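Home - Forums - Transfers and Squads - Log in - Register

Kindell to Trukis on loan, option to buy

Tomik
Club site confirmed it this morning. Loan until the end of the season with an option to buy, fee not given. The local paper had it last night and said medical done, which for once was right. He gets the number 9 shirt. I think it's a good bit of business. We've scored 4 goals away from home all season and the other two up front are both carrying knocks.

Saber
Can't agree. He hasn't played a full 90 since November. We needed a centre half and we've signed another forward who wants the ball to feet. Who is crossing it to him anyway?

northbank_lad
He played on the left at his last club, so he may not even go through the middle. I'd have him wide and keep the shape we finished with last week.

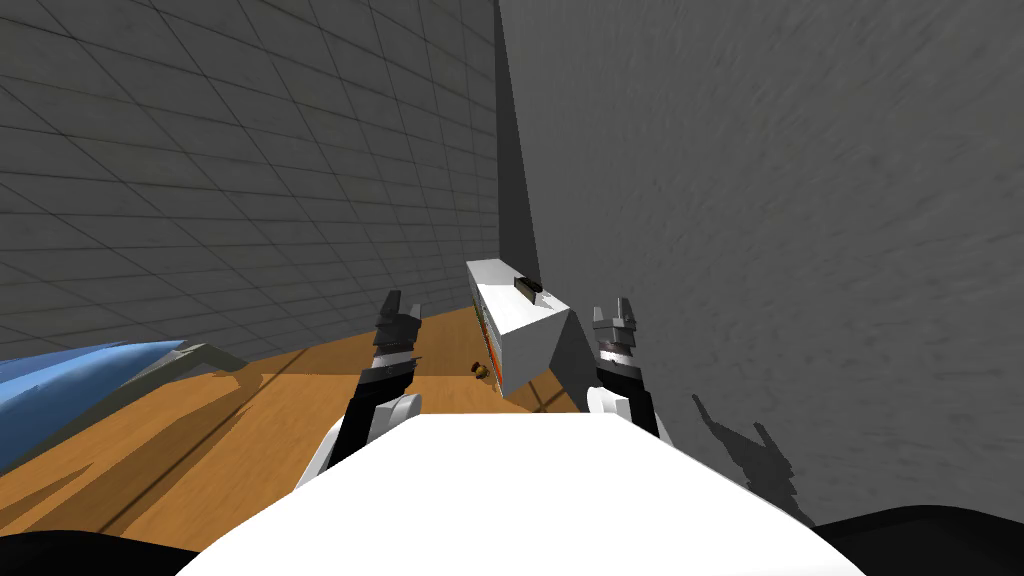
Two grippers and a white appliance

Tomik
They didn't give him the 9 to play on the left. The manager said in the interview he wants someone to hold it up, and Kindell can do that. Fitness is a fair worry - but it's a loan. If he's not right we send him back in the summer.

Saber
And pay his wages until then. The option is only any use if we have the money, and we were told in the autumn there wasn't any.

oldstand
I saw him in the cup two years ago and he was the best player on the pitch. Strong, decent in the air, a bit slow on the turn. He'll do for this level. Agree with Saber about the centre half though, we can't defend a corner.

northbank_lad
Is he registered in time for the away game? We've sold about 200 tickets for it so far.

Tomik
Yes, paperwork went through before noon. I'd expect him on the bench.

Saber
Bench is fine. I'd still rather see the young lad start, he has earned it. Happy to be wrong if Kindell scores.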